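Hideck Two-Arm Sorting Bench

The Hideck bench is a tabletop station for small-parts sorting and return-to-tray work. Two arms share one table and work from the same rail, so they can reach across each other's side. It suits shops where people now spend part of each shift picking mixed items off a table by hand.

What changes for your staff

The bench takes over the reaching and picking. Someone still has to load the table, check what has been sorted and deal with the pieces the arms leave behind. Most sites keep the same people on the job and move them to inspection or packing for the rest of the shift. At Tulinine, the day crew loads the bench at 7 a.m. and one operator looks after it along with the label station.

"My wrists used to be done by lunch," says Wanda Nowakowski, a sorter there. "Now I walk more. I also get called over when it drops something, so it's not like I sit down."

Plan on two training sessions per operator. The first covers starting, stopping and clearing a jam. The second covers teaching a new item.

Table layout

Both arms mount on black plates bolted to an aluminum rail at the front. The area behind the rail is open for work, and items can lie in any direction. Trays and baskets go on the side walls to leave the tabletop free. Wall covering and tabletop finish are up to the customer.
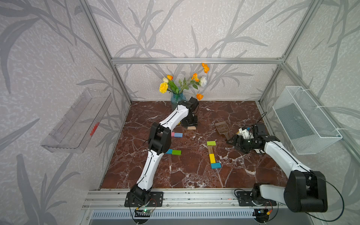
Ordering

Bench with two arms, part 327: includes frame, rail, mounting plates and grippers.
Wall basket set, part 400: white wire mesh, fixed with zip ties.
Spare gripper, part 600: fits left or right arm.

Lead time depends on the frame size. Orders placed before the end of May ship with the current controller. Amivton handles installation and the first service visit.

Before you order, send us a list of the items you sort and a few samples of each. Very thin or very soft items may need a different gripper. Questions about layout go to Imtiaz Marikar in applications.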